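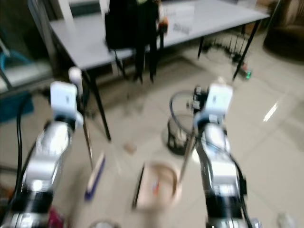 Fig. 4 – Broom and dustpan on the floor

Section 6: Preparing the floor before laying Ulero click boards

Read this section before opening any cartons. The floor must be clean, flat and dry.

1. Store the unopened cartons flat in the room for 42 hours. Keep them away from radiators and outside doors.

2. Take up old carpet, gripper rods and staples. Knock down any nail heads that stand proud.

3. Sweep the whole floor, working from the far wall towards the door. Go along the skirting twice. A piece of grit left under a board will click underfoot.

4. Lay a long straight edge across the floor in several directions. Fill any dip deeper than 4 mm with Danex levelling compound and leave it to set as stated on the bag.

5. Sweep again once the filler is hard, then vacuum.

6. Roll out the Pellby underlay with the printed side up. Butt the edges together and tape them. Do not overlap.

Note: On concrete, fit a damp-proof sheet under the underlay. Lap the joins by 30 cm and turn the edges up the wall.

Caution: Do not sand old vinyl tiles or black adhesive – they may contain asbestos. Have them tested first.

Caution: Check for pipes and cables before driving any fixing into the floor.

For doorways and thresholds, see Section 7.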